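Registo do conjunto `mesa-posta`, parte do projeto Jumus. Atualizado em 2 de março de 2018 por Rocío Rivadeneira.

## Conteúdo

342 arranjos de loiça e pão sobre tampo branco. Cada arranjo combina:

- um prato raso com aba levantada;
- uma caneca com asa;
- pães, incluindo o modelo em forma de abóbora.

O prato fica vazio no arranjo inicial. A caneca é colocada atrás, com a asa para a direita ou para a esquerda, conforme a coluna `asa`. As posições são anotadas em relação ao centro do prato.
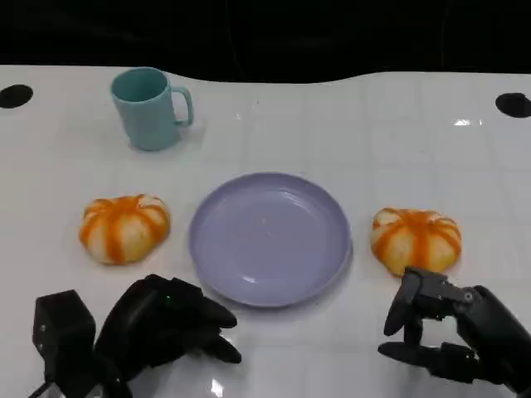
O campo `cor_prato` usa a lista fechada da tabela `cores.csv`; lilás e lavanda partilham o mesmo código. Para a caneca, verde-azulado claro tem código próprio e não deve ser fundido com verde.

## Ficheiros

| Ficheiro | Linhas |
|---|---|
| `arranjos.csv` | 342 |
| `revistos.csv` | 144 |
| `cores.csv` | 15 |

`revistos.csv` é um subconjunto de `arranjos.csv`, com os mesmos identificadores.

## Limitações

- O tampo é brilhante e os reflexos não estão anotados.
- As sombras da loiça também não.
- Os registos de janeiro não têm o campo `asa`.

## Versões

- `Dinon`: versão atual.
- `Dhillon`: 300 arranjos, sem tabela de cores. Descontinuada.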